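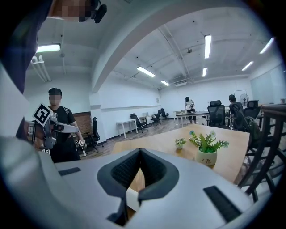 Ilse Marchetti

August 17, 2023

Farow hand-held units, pose jumps on the left gripper. Continued from the previous page.

Went through the Culora logs before touching any hardware. 413 episodes in the batch, 14 with a jump in the left pose stream. In every bad episode the pose freezes for up to 300 ms and then snaps to a new value. Gripper width is continuous through the gap, so the encoder and its cable are fine. Right unit clean throughout.

First guess was glare on the square marker from the window side. Repeated the motion with the left unit turned away from the windows. Same jump, episode 933. Dropped that idea.

Then pushed on the marker plate by hand. It rocks. One of the two screws under it had backed out half a turn and the plate tilts when the wrist is rolled fast. The tracker rejects the tilted detection, holds the last pose, and picks up again once the plate settles. Tightened it, thread lock on both screws, checked the right unit too (tight).

Jaw pads looked at while the unit was on the bench: foam still seated, no change made.

Reran the fast roll sequence after the thread lock cured. No freezes so far, but the run was short - not calling it closed.

To do:
Pull the 14 episodes from the Brollero set. Do not interpolate over the gap.
Add a plate wiggle check to the start-of-session sheet.
Ask Van Hecke for the plate with locating pins.
Tracker should flag a held pose in the log. At present it writes the stale value with a fresh timestamp, and that cost us most of the morning.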